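Evening Classes at the Calado Center

The Calado Center offers adult learners a path to steady work in the trades. Enrollment for the fall term opens in May.

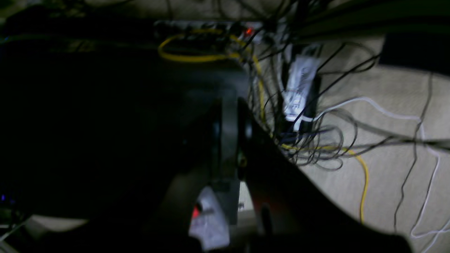

Each course runs for 11 weeks and is limited to 29 students. Applicants who live in Gurkusham receive first consideration. 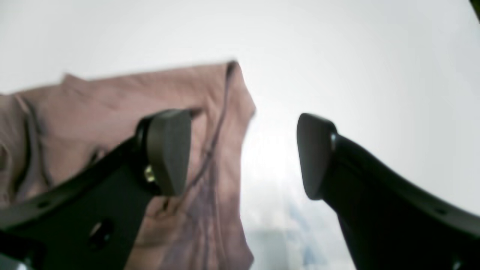
Dusty pink fabric and a pair of open gripper fingers.

Books are included in the fee. Students may repeat one course without charge.
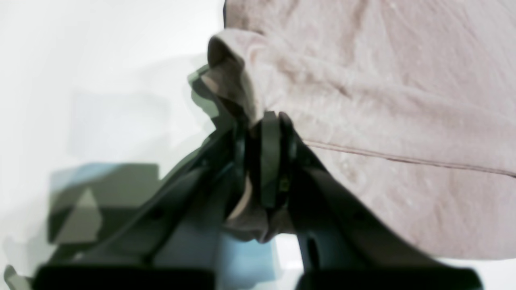 Office Hours

The office is open until 9 p.m. during enrollment.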